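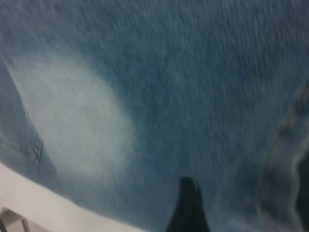

Blue denim with a faded patch, close up.

Sterkevia call bell log, version 2

Call bell records from residential care homes, with the resident's room replaced by a code and all free text removed. Each row is one press of a bell, from the press to the reset at the wall unit.

What is in it

The log covers 30 homes and 301 residents. The homes are a mix of residential and nursing, all in one region, and they all used the Ichikawa wall unit during the collection period. Homes with a different unit were left out, as the reset times could not be compared.

The columns are:

home_code: a letter and a number, the same across all files
room_code: changes if the resident moves room
pressed_at: time of day, to the nearest minute
reset_at: time of day, to the nearest minute
shift: early, late or night, as the home itself defines them
source: bed, chair, bathroom, pendant or unknown
repeat: yes if the same bell had been reset within the previous few minutes

Dates are replaced by a month name and a running day number. January is the first month in every file, whatever month a home joined in, so please do not use the month names to look for winter effects.

How it was collected

The wall units keep their own record and overwrite it when full. Iver wrote the script that copies the record to a memory stick, and a member of staff at each home did the copying. Where a copy was missed, there is a gap in the file. We have left the gaps as they are. They can be found in gaps.txt, which lists the first and last missing day for each home.

The homes told residents and families about the collection by letter and at residents' meetings. Anyone could ask to be left out, and their presses were deleted before the files left the home.

What it can be used for

It was put together to look at how calls are spread across a shift, mainly so that homes could plan handovers and meal breaks. It has also been used to check whether bathroom calls cluster after tea, which they do in most of the homes.

It should not be used to rank homes. A reset shows that somebody reached the wall unit. It doesn't show that the resident got what they needed, and in some homes staff reset the bell on the way in while in others they reset it on the way out. The difference can be several minutes for the same quality of care.

Known problems

Pendant presses at Orport are recorded as bed presses until the units there were updated. There is no clean way to separate them afterwards. Treat source as unknown for that home, code F4, in the first three files.

Night shift has around 800 rows with no reset time. Most come from presses that were still open when the unit restarted itself. They are kept with reset_at blank.

Clock changes were not handled by the older units. An hour is repeated or missing in some files and we haven't corrected it.

The repeat column is the weakest. A resident who presses again because the first visit was too short looks the same as one who has caught the cord with a sleeve.
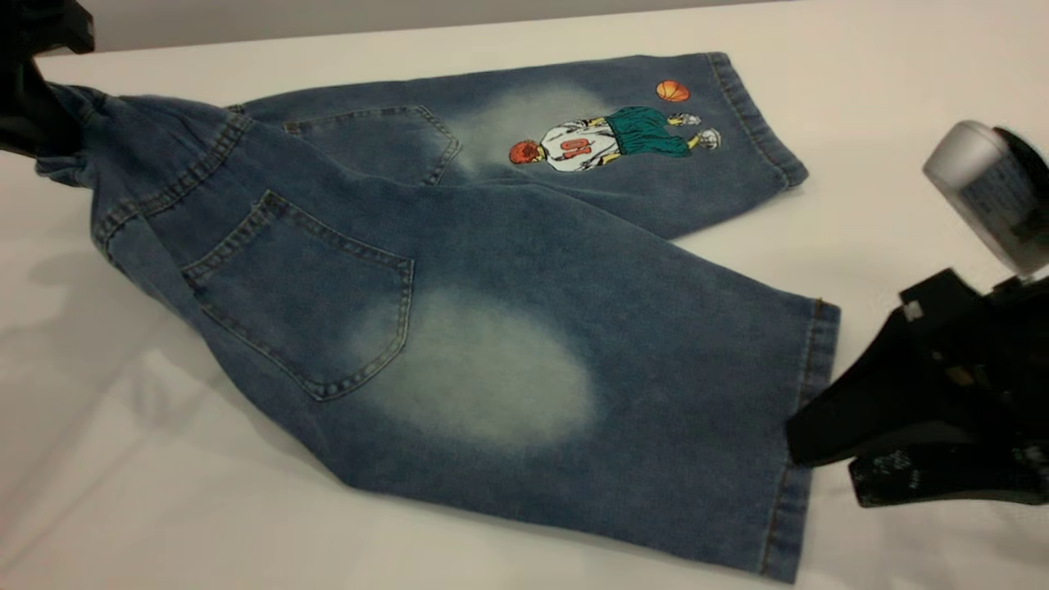

Etornam Appiah wrote to say that the repeat column ought to be dropped altogether, as two of the homes had started quoting it to families as proof that residents were pressing by accident. We have kept it for this version but moved it to the end of the row, and the loading script now skips it unless asked. If you do use it, say so in anything you publish.

Changes since version 1

Room codes no longer carry over between homes.
The shift column now follows each home's own hours. Before, we had forced them all to the same start times.
Blank reset times are blank. In version 1 they were filled with the end of the shift, which made long waits look more common than they were.
Spelling of "bathroom" made the same throughout.

Getting the files

Files are sent on request to people working in or with care homes. Say what you want them for in a line or two. Please don't pass them on, and delete them when you have finished.

Contact: use the request form | © Sterkevia | Back to top
Comments (2) Shares (30)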